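Print | E-mail

Jan 26, 2025
By Crescencio Medrano

Brick Path, Year Two

The front walk went in a little over a year ago, and it has now been through two wet seasons, so I went over it with a level and a notebook. The bricks are a mix of red, pink and pale units, dry laid on compacted base with bedding sand on top. No mortar anywhere.

Settlement first. The worst spot is near the downspout, where the surface has dropped 11 mm against the string line. I lifted 62 bricks there in December, added sand, screeded it and put them back. The rest of the walk is inside the tolerance I set when I built it, and I left it alone.

Joint sand was low along the curve. I swept in one bag and used most of a second. The polymeric product I was tempted by would have cost $119 for the whole walk - too much for a path I expect to lift again. Ordinary kiln-dried sand is fine.

The concrete curb on the lawn side has done its job. It sits in its own haunch and has not moved anywhere I could measure. Grass creeps over the top of it by late summer, and I cut it back with a half-moon edger, working from the brick side so the blade does not chip the concrete.

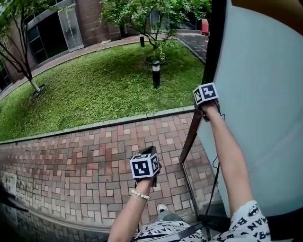 Brick walk, gray curb and lawn.

Next job is the downspout itself. It needs an extension that discharges past the bedding layer, otherwise I will be lifting the same bricks again next winter. I have the pipe but still need two elbows.

Filed under: Outdoors, Paving, Maintenance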